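Home News Shows Press Jobs Contact

Morex announces second season of "Testirance," with 13 contestants and a new house in Castellanos

25 May 2021
By Ehsan Mengal, Press Office, Morex
Last updated: 9:44

The production company Morex is pleased to announce that its reality competition "Testirance" will return for a second season. The new season will be shown on the streaming service Hisska, which was also the home of the first one. Filming will begin in the late summer in the town of Castellanos, where a former boarding school is being prepared as the new house of the show.

In "Testirance," a group of people who did not know each other before must live together for 44 days. They have no telephone, no clock and no contact with the outside. Each evening they receive a task by the loudspeaker, and they have until the next morning to agree on how they will do it. If the group cannot agree, the person who was named Speaker of the day loses the place at the table and must eat alone in the small kitchen. The viewers can vote two times in each week on who will be the next Speaker.

For the second season the number of contestants is raised from nine to 13. This was a wish of many viewers, who wrote to us that in the last weeks of the first season the house became too quiet. Morex received 600 applications during the open call in the spring. All the persons who applied will get an answer by e-mail, also those who are not selected. We ask them kindly to not call the office about this matter.

Vaughn Boateng will again be the host. He told the press office that he accepted on the same day he was asked.

"In the first season I was standing outside the house most of the time, and I talked to the contestants only when they left," said Boateng. "This year I will go inside once a week and sit with them for the dinner. I am a little nervous about it, I must say. They will be hungry and they will have many complaints, and I will be the only person they can complain to."

The weekly dinner will be shown live and without cuts. It replaces the Sunday-style talk show of the first season, which was recorded in the studio with former contestants and guests. The former contestants will still have a part in the new season – they will write one of the evening tasks each week, and their names will be told only after the task is finished.

There are also some changes in the rules. In the first season a contestant could give the own vote to a friend, and this led to the well-known quarrel over the blue envelopes. From now on every contestant votes for himself or herself, in a closed room, and the result is read aloud by the person who arrived last in the house. The blue envelopes will stay in the show, but they will contain messages from the families and they can be opened only one time. A contestant who opens the envelope early may not open another.

The music of the title is the same as before. The opening sequence is new.

The house in Castellanos has two floors, a large dining hall and a garden with a wall around it. The sleeping rooms are on the upper floor and they are shared by three or four persons. Residents of the town were invited to an information evening about the filming, the traffic and the hours of noise. The street in front of the main gate will be closed for cars in the nights of the first and the last episode. On all other days it stays open.

Ehsan Mengal, who is head of the press office at Morex, explained the choice of the town. "We looked at several buildings, and most of them were near to the capital. In Castellanos you hear very little in the night, and this is important for a show where people should lose the feeling for time. The town has also received us in a friendly way, and we are thankful for that."

The names of the contestants will be published one week before the first episode. Journalists who want to visit the house before the contestants move in can register with the press office. The number of places is limited, and visitors are asked to come without large bags. Interviews with Vaughn Boateng are possible by telephone or by video call. Interviews with contestants are not possible while they live in the house, and we cannot pass on any questions to them.

The exact day of the first episode will be given by Hisska. Episodes of the first season can still be watched there in full length, with subtitles.

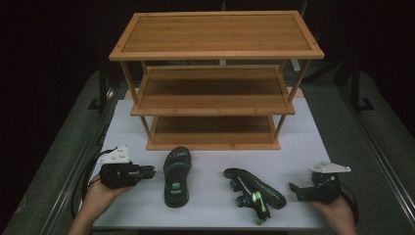 CASTELLANOS, December – The live final of the second season of "Testirance" will take place in the dining hall of the house. Roughly 600 guests will follow it on a screen in the garden. Tickets are free, but they must be ordered by name, and each person can order two at the most. The doors open one hour before the show begins. Accreditation for the press is separate from the tickets and will be handled by the Morex press office, where the seating plan for photographers can also be requested.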